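Folding as a Household Skill: A Study of Small Towels
Project report, Domestic Practices module
Aleksandra Kurek and Marianna Zawadzka
Supervisor: Dr. Chmielewska

1. Why towels

Our first proposal was on the history of the linen closet. Dr. Chmielewska returned it with the word "wide" written in the margin, twice. The second proposal was on folding in general, which got one "wide." By the time we reached small towels there was nothing left to write in the margin, and the project was approved.

The question we settled on is modest. When people fold a small towel at home, what do they do first, what do they do last, and how much do they care? We expected the answer to the third part to be "not much." We were wrong about that, and several people were quite short with us.

2. How we collected material

We put a questionnaire up for the residents of Kembridge, our student housing block, and got 70 usable replies. A further 13 had to be dropped. Most of those described folding T-shirts, and one was a complaint about the dryers, which we passed on to the housing office.

Each person was asked to write down their usual fold in their own words, with no drawings. That was a mistake. People who can fold a towel in four seconds turn out to need a full page to explain it, and they use "over" to mean at least three different directions. Marianna typed up all the replies, 2,662 words in total, and has asked that the appendix be described as her work. It is her work.

We also kept a folding diary of our own through July. Aleksandra's is complete. Marianna's has a gap in the middle where she was at her aunt's house and used paper napkins.

3. What people told us

Of the 70 respondents, 69 said they fold their towels. The remaining one hangs everything on a hook and sees no problem.

Two main methods came up. The first is halves: fold the towel in half, then in half again, and stop when it fits the shelf. The second is thirds, where the two long sides are brought in toward the middle before anything else happens. People who fold in thirds mostly learned it from a parent and tend to mention this with some pride. People who fold in halves rarely mention learning it at all.

Almost everyone begins at a corner. We had assumed that a fold started at an edge, because that is how folding is drawn in the instructions we found, with a dotted line and a curved arrow. In the replies, the corner gets picked up, the rest of the cloth follows or doesn't, and the edge gets sorted out later. One respondent called this "negotiating with it."

The last step is smoothing, and this is where people differ most. Some press the towel flat with the whole hand, some give it a pat, and some put it straight on the pile and let the next towel do the pressing.

4. The cloth itself

Texture matters more than we had allowed for. We tried the two brands of towel sold at the shop downstairs, Tira and Nikari. The Tira towels are smooth and thin, and they slide off a neat stack if you close the cupboard with any feeling. The Nikari ones are thicker and stay where they are put, though they also hold on to a bad fold with real loyalty.

Ribbed cloth is useful for a folder because the ribs give you a line to follow. It is less useful at the corners. A lifted corner on a small towel will bring a good part of the cloth up with it, and a corner that has been laid back down often doesn't lie quite flat. The dark background helps with judging an edge, too. On our white kitchen counter we could convince ourselves that nearly anything was straight. 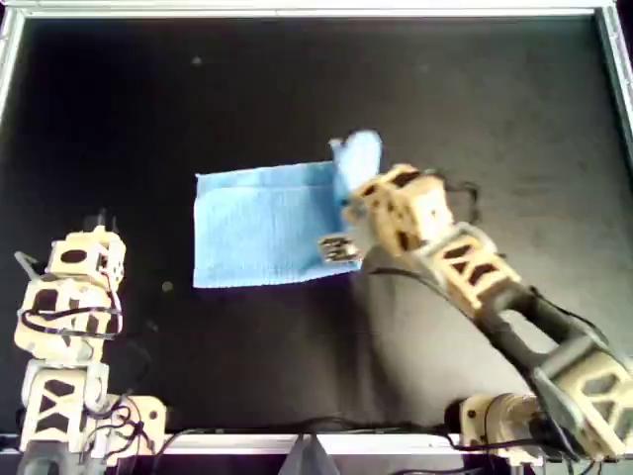
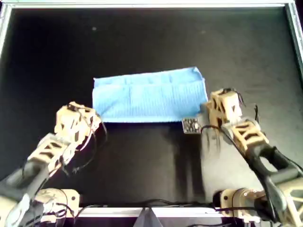 Fig. 1 (first picture): light blue cloth, upper right corner folded upward. Fig. 2 (second picture): light blue towel in a rectangle, bottom edge straight, left edge slightly curled.

5. Problems with the study

Our respondents all live in one building and share the same narrow shelves, so the popularity of the halves method may only tell us how wide the shelves are. We did think of measuring them. By then the term was nearly over and the shelves were full of towels.

We also relied on what people said they do. Aleksandra wrote down "thirds" in her own questionnaire and then folded in halves for most of July, according to her own diary. She has no explanation and would like it noted that her towels were fine.

If we did this again, we would allow drawings, ask how big the shelf is, and leave out the question "Do you enjoy folding?" It produced one long reply about a former roommate, which we have kept out of the appendix.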